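Search tickets... Go
1st April | Posted by Duván Grajales, Ustik help desk

Ticket: Pantry labels printing blank after page one

Hello again, and thank you all for being so patient with me on this one! The Ayala store rang first thing to say their Tarkent label printer was at it again: the first sheet comes out lovely, then every sheet after it is blank (they were trying for 80 labels, poor things, and got 10).
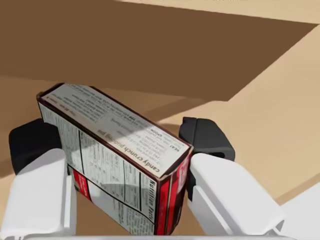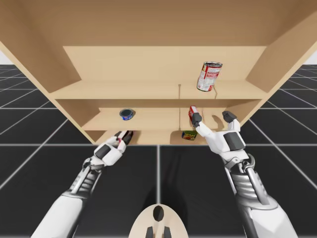
I had them switch the printer off at the wall, wait 60 seconds and try once more. Same result, sadly. Then we looked at the paper setting, and it was on "continuous roll" while the tray had cut sheets in it. We changed that, cleared the queue, and page two came through with all its labels on it, which got a little cheer down the phone.

Still open: the Trulcombe store has the same printer and says theirs stops at page 11, so I don't think it's quite the same trouble. I've asked them for a test page and their driver version. I'll leave this ticket open until May in case it comes back.

We use cookies to remember your settings. Accept / Manage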